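Sunday, March 2, 2025

Tea's gone cold, cat's on the laundry, and my hands still want to pinch things. I picked up the salt shaker at dinner with two stiff fingers and didn't even notice until it was halfway to the plate. So that's where I am after my first full week on the bolts!

I should back up a bit, I never wrote anything on Wednesday or after. We wrapped up the cups (finally, I was so tired of cups) and Cultik sent over the new task, which is picking up small metal bolts and standing them somewhere else without knocking them down. On paper it's one line. You take a gripper in each hand, you reach, you close, you lift, you set it down, you let go. Then you do it again, and again, and the robot is supposed to learn from how my hands went. I've explained this to my sister on the phone three times and she still thinks I drive the robot around with a joystick. I did do that, back in June when I started at Farkorcombe, with the headset and the controllers and the arm across the room doing everything half a beat behind me. I was terrible at it. I felt like I was trying to butter toast through a mail slot. Holding the grippers myself is so much nicer, you can feel when the thing is about to slip.

Except with bolts you can't feel much. They weigh nothing! The fat one is okay, it has that nice wide base and it more or less wants to stand. The thin one is a little monster. Touch it slightly off center and over it goes, and then it rolls, and then you have to decide if you save the take or throw it out. I threw out a lot on Thursday. By Friday I had figured out that I was coming in too fast and closing too early, like I was afraid it would run away. If I get both fingertips level with the middle of it, stop for a breath, and then close, it comes up straight nearly every time.
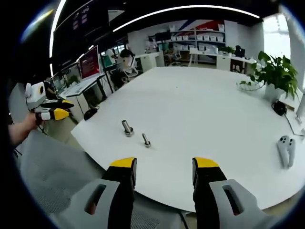
The stopping was its own problem, mind you. The notes from Kauppinen (they're the ones training on our stuff) came back Friday afternoon and said my pauses were too long, and the robot had picked up the pause too. It reaches over, gets right up to the bolt and then just sits there thinking about it. I laughed so hard when I read that, and then felt a bit guilty, like when a kid repeats your bad word in front of company. It got that from me. That's my hesitating! So now I'm trying to slow down the whole way in and never come to a dead stop, which is harder than it sounds, and my shoulders hate it.

Left hand is still behind the right. I'm so right-handed it's silly. When I do a handoff, left to right, the left one creeps up and tilts and I have to look at it on purpose. I've started doing dumb things left-handed at home to practice, brushing my teeth, stirring the soup. There is soup on the stove, on the backsplash, and on one sock.

Numbers, because I like to keep them here. 844 good takes for me this week, and the whole room is at 1,517 for the bolts so far. More than half of that is mine, thank you very much. On my best stretch I went for around 2 hours and hardly dropped any, with the radio going in my head the whole time (I can't have it on for real, I start moving to the beat and you can see it in the takes).

There's talk of changing to the Grarnar grips next, which are supposed to be softer at the tips. I tried a pair for five minutes at lunch on Friday and I'm not sold. They hold better but they also let go late, there's a sort of sticky second where the bolt comes back up with you. Maybe you get used to it. I said I'd give it a proper go before complaining, and then I complained anyway.

Wrists: right one is fine, left one a bit sore along the thumb side. Iced it last night and again this morning. I want to ask about a lower table or a higher chair, whichever is less trouble, I end up holding my elbows out like a chicken by the end of the day.

Need to remember for tomorrow: lotion, the good water bottle, cut my nails. Also call the dentist back before they close for lunch, I've put that off twice now.

Cat has moved from the clean shirts to the clean towels. Going to bed.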